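About Us
Stadar Robotics Club at Kedgate Technical High School 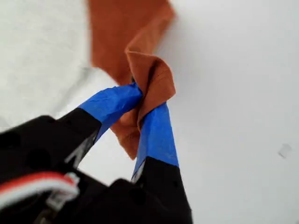
Blue-taped fingertips pinching a piece of orange cloth.

Stadar is the after-school robotics club at Kedgate Technical High School. It is open to students in grades nine through twelve. The club builds and programs small robot arms and the grippers that go on them. Current work is on soft goods: picking up cloth, folding it, and placing it in a marked area.

History

The club began as a unit in the electronics class taught by Siriporn Kaewmanee. Students in that unit built a two-finger gripper and tested it on foam blocks. Several of them wanted to keep going after the unit ended, and the school gave the group use of Room 90 in the afternoons. The name comes from the label on the first power supply the group was issued.

For its first two years the club worked only on rigid parts. Cloth was added when the club entered the Arevton Handling Challenge, a regional contest for high school teams. The contest has a rigid round and a fabric round. Each round is scored out of 100 points. The club's best result in the fabric round is 85. Points were lost on fold alignment and on one dropped piece.

What We Work On

Members join one of four groups and may change groups at the start of a term.

Mechanical. Designs and assembles fingers, mounts and brackets. Keeps the drawing files up to date.

Electrical. Handles wiring, connectors and power. All new harnesses are pull-tested before they go on a machine.

Control. Writes the motion code and sets grip force limits. Code is reviewed by a second student before it runs on hardware.

Test. Runs trials, logs results and reports failures to the other groups. The trial log now holds 3733 entries, each with the cloth type, fingertip surface, grip position and outcome.

The Fabric Project

A rigid part has one shape. Cloth does not, and a grip that holds at a folded corner may slip on a flat edge. Most of the project is spent on two questions: where to grip, and what the fingertip should be made of.

Bare plastic tips were the starting point. In our trials they let thin cotton slide out when the arm moved sideways. Tape was tried next, as it is cheap and can be changed in a minute. It creases with use, and a creased tip does not always grip the same way as a new one, so the Test group records when each tip was last wrapped. Molded rubber tips are being designed by the Mechanical group and will be compared with tape using the same trial list.

Woven cloth with a raw edge is part of the standard set. Frayed threads can catch between the fingers as they open, and the release step was slowed down for that reason. The release code is shared with the rigid round and has a separate setting for each.

How the Club Runs

Meetings start at 3:30 p.m. in Room 90 and end at 5:30. New members complete safety training before using powered equipment. Training covers eye protection, the emergency stop, lockout of the power supply, and keeping hands clear of a moving arm. A written check follows. Students who do not pass may take it again the next week.

No programming or shop experience is required. New members usually start in the Test group, where they learn how the machines behave and how to write up a failure so that someone else can repeat it.

There is no membership fee. Parts are paid for by the school and by a yearly equipment grant from Thepsuriya, a local maker of packaging machinery. Thepsuriya engineers also attend the design review each spring and give written comments, which are kept in the club binder.

Staff

Siriporn Kaewmanee, faculty advisor. Teaches electronics and introductory programming. Supervises the Electrical and Control groups and signs off on all contest entries.

Jovita Cortés, shop instructor. Teaches drafting and machine shop. Supervises the Mechanical group, runs safety training, and schedules time on the printers and the mill.

Student leads are chosen by each group at the end of the school year and serve through the following one.

Summer Session

A short session is held in July for current members and for incoming ninth graders. It covers basic wiring, an introduction to motion code, and one supervised build. Places are limited by bench space. Sign-up forms are available from the main office and in Room 90.

Visits

Families and teachers from other schools may observe a meeting. Please arrange the visit with Ms. Kaewmanee through the main office. Closed-toe shoes are required in Room 90. Safety glasses are provided at the door.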